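Gripper drops or snags stems on our flower sorting cell, where do I start?
Posted in: Small Robots & Benches
Mon 23 November

Hi all, first proper post. I look after a little arm at Seixas that picks artificial flowers and stands them in display holders (we do window dressing for shops, so December is the mad bit). It ran nicely all summer and now it's gone fussy. It'll line up on a rose, close, and half the time the stem slides out or it grabs a petal as well. I've reset the home position twice and fiddled with the grip force until I couldn't remember where I'd begun! We've logged 1,135 picks since I last had the fingers off, if that matters. The wrist camera gets awfully close to red petals and big green leaves, and I do wonder if that's part of it.
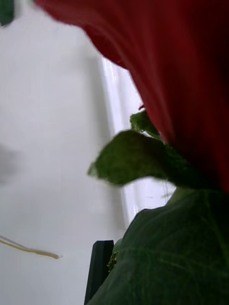 Margit Moen
I'd leave the grip force alone for now and put it back to whatever it was in the summer. Take the fingers off, clean the faces with a damp cloth, let them dry, and check the screws while you're in there. Mine work loose. Then redo the wrist camera calibration, as even a small knock shifts where it thinks the stem is. Fabric flowers shed like mad too, so wipe the lens. We do ours every 16 hours of running and it made a big difference to the missed picks.

Warkero
have you tried turning up the force

Clultimitz
Already been said that they have! I'd look at the approach. With a rose you want the fingers open and either side of the stem, well under the head, before anything closes. If you come in too high you'll catch the bottom petals, and no amount of squeezing will sort that. On our Pradus bench I lowered the grasp point, slowed the last bit of travel to 30 per cent and had it stop for a moment before closing. It's dull to watch but the stems stay put.
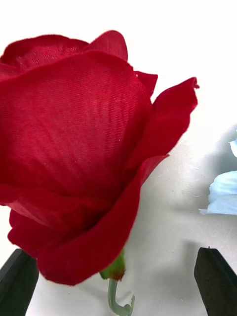
Does the slower approach need teaching again for every kind of flower? Only where the head is a different size or the stem bends a lot, so I keep one saved grasp point for roses and another for the floppy ones.

One more thing, write down your old numbers before you change any of this. I didn't, and I lost a whole afternoon getting back to where I'd been.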